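Chapter 3
Wrestling Abroad: Your First Training Camp

There is nothing quite like walking into a strange gym with your kit bag on your shoulder! Every club has its own warm-up, its own favourite holds and its own idea of what "light sparring" means, and you will learn more in 10 days at a place like Vatutville than you'd expect -- much of it while lying on your back.
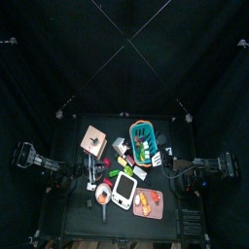

A wooden box with a small black knob on top.

In this chapter we look at how to pick a camp, how to get fit for it and how to behave once you are on the mat. Start with the daily timetable. A camp with up to 3 sessions a day sounds thrilling, but ask how long each one lasts and who you'll be paired with.

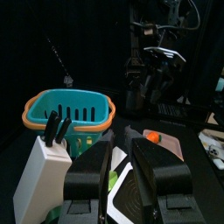 Deisy Villanueva remembers it differently: "I never asked about partners. I weighed 80 kilos, he weighed 88, and I had a wonderful week being thrown by him."

She has a point, and a heavier partner can teach you a great deal about balance. Still, tell the coach your weight and experience before you travel, and be truthful about old injuries.

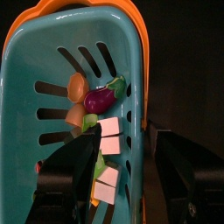
Fitness comes next. Begin your running and bridging well ahead -- for a spring camp, no later than March -- and add grip work twice a week. The exercises in the next section need only a mat and a patient friend.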